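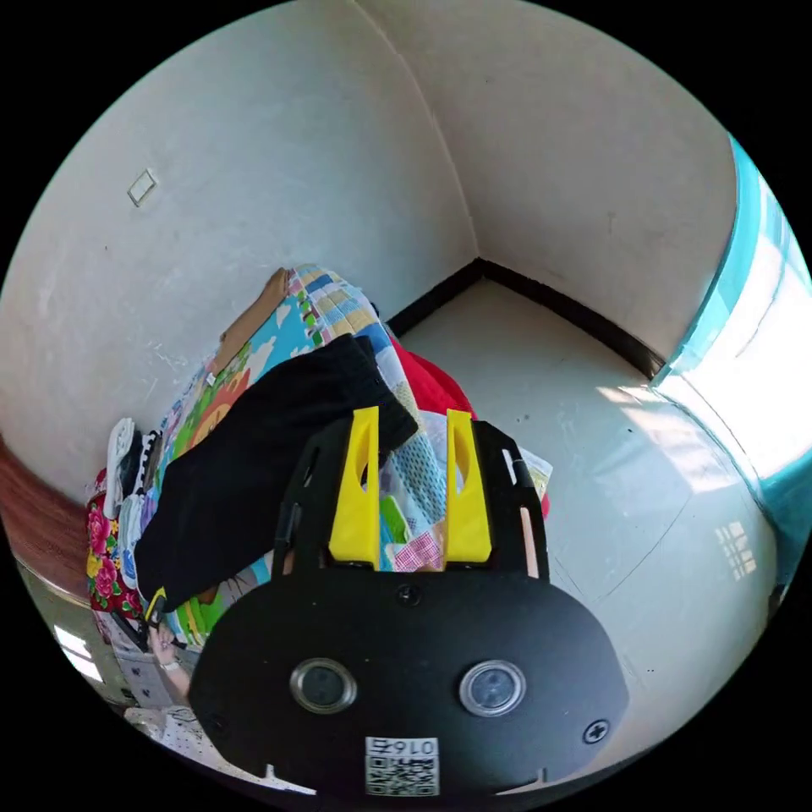 Fig. 5. Hand tool 016 over the bed, dark garment still laid out on the quilt.

Section 3: Setting up a room for the hand tool

Applies to all Okell hand tools used by the room teams at Fokstead and Skarance. Replaces the loose sheet by the linen store. Last changed October 9, 2018.

Read before your first shift with the tool. If short of time, read the cautions and steps 1 to 6, come back for the rest at break.

What changes for you

You still do the room. Same order, same jobs. Difference is you pick up clothes and small things with the yellow fingers instead of your own, and the tool records how it was done. The recordings go to Onsri, who use them to teach the folding arm planned for the laundry side in December. The arm is for sorting and folding. Bed making and floors stay with the room teams, no change there.

Expect to be slower. First week, a room takes roughly 15 minutes longer than by hand. The rota allows for it. Don't skip your break to catch up.

Before you start

Tool charged overnight, on the rack, fingers up.
Both round lenses wiped with the dry cloth. No spray.
Number on the white sticker matches the number on your job sheet. Sticker reads upside down from some angles, turn the tool and check properly.
Screws on the body plate snug. Finger tight is not enough, use the cross-head driver in the drawer.

Steps

1. Curtains open, lights as you find them. Write on the sheet if the lights are on.

2. Walk to the bed. Leave things where they lie. Clothes, shoes, cushions, cards on the floor, all of it. Tidying first spoils the run.

3. Hold the tool level, fingers pointing away from you. Squeeze and let go twice. Both fingers should move together. If one lags, stop and see 3.4.

4. Press the side button once. Short buzz means recording. No buzz, press again and wait.

5. Point at the bed and hold still for a slow count of 5. The software needs a steady look before the first pick.

6. Start with the biggest garment. Take it by an edge or a cuff, lift, lay it flat, fold. Free hand can smooth the cloth but keep it out from between the fingers.

7. Then smaller cloth, then shoes, one at a time. Shoes go by the heel.

8. Flat things last (card, paper, cardboard). Slide one finger under, close gently. If it wont come after 3 tries, leave it and carry on.

9. Press the side button again. Long buzz means saved. Tick the sheet.

Note: dropped something? Keep going. Pick it up again with the tool. Drops are useful to Onsri and are not counted against anyone.

Note: patterned bedding is fine, patchwork included. No need to swap it for plain.

CAUTION: Fingers close harder than they look. Keep hair, lanyards and loose sleeves clear.

CAUTION: Tiled floors can be slippery. Don't step backwards while looking at the tool.

CAUTION: If a resident or guest comes in, stop recording and put the tool down. Start again only when they have gone or have signed the blue form.

3.4 If something goes wrong

One finger lags: fluff in the joint, nearly always. Switch off, pull it out, try again.

No buzz at all: battery. Take a spare tool and write the new number on the sheet.

Buzzes over and over: memory full. Back to the rack, leave it to empty.

Picture too bright by a window: turn so the light is at your side. Half-close the curtain only if that doesnt help.

Hours and pay

Time with the tool is normal paid time. Recordings are not used to check speed or set targets. Fokstead's teams have sent in 1,823 runs so far and the rota has not been cut on the strength of them. Sore wrist or thumb, swap to hand work and tell the shift desk the same day.

Next: Section 4, Putting the tool back on the rack.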